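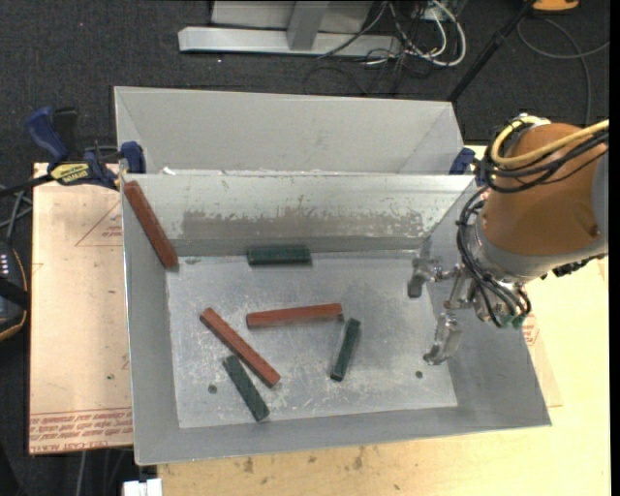
The Bin at the End of the Line

Every few years someone decides that the humble sorting bin needs rethinking. The latest is Wilson Villanueva, whose small shop in Pleston makes sheet-metal bins and sells them to workshops that used to get by with buckets. The pitch is that two sections are better than one. I went along expecting to be unconvinced and mostly was.

Red bars and green bars lay together in the front section, with the rear one bare behind the divider. If a divider is meant to keep things apart, I asked, why were both colors on the same side of it? Villanueva said that was up to the customer. Fair enough, but it's a thin answer for a bin priced at $300.

The metal I can't fault. The floor has the scratches and pale wear marks you'd expect, and the divider is badly scuffed along its lower half – I trust a scuffed bin more than a shiny one. The sloping walls are another matter. Villanueva says they bring parts down to where you can reach them. One red bar was leaning in the back left corner with its upper end close to the rim, so I'll believe it when I see it.

Zoila Alvarado bought three for her repair shop in Prarnley last July. She likes two of them. The third holds umbrellas.

"It's a bin," she told me. "I wanted it to be deeper."

Villanueva says a deeper model is coming. He wouldn't give me a price.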